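Rental kitchens should be specified by glare before they are specified by finish. Most listings give fixture lumens and stop there.
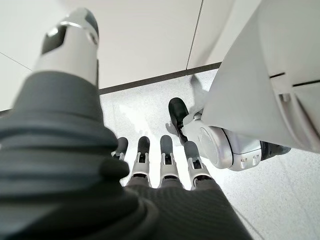 Output says little about where the light lands. Zlata Pasichnyk's survey of 15 units at Fedoruk recorded complaints in nine, all at the work surface.
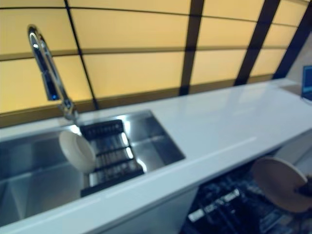 The usual remedy is a dimmer, and it treats the wrong variable. Reflected glare depends on angle and gloss.

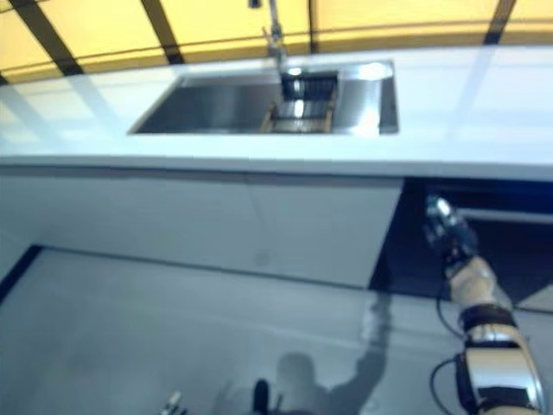
Surface gloss belongs in the lighting schedule. A glossy white counter like this one returns soft bands of light to anyone working at the sink. A matte slab scatters them.

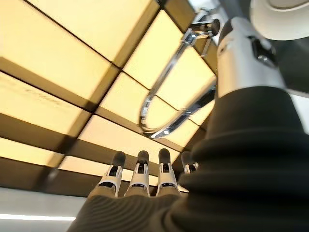 Ceiling panels are sold on uniformity. The backlit ones here are brightest toward their centers, and a spec sheet average hides that. Landlords should publish readings at counter height, taken at four points.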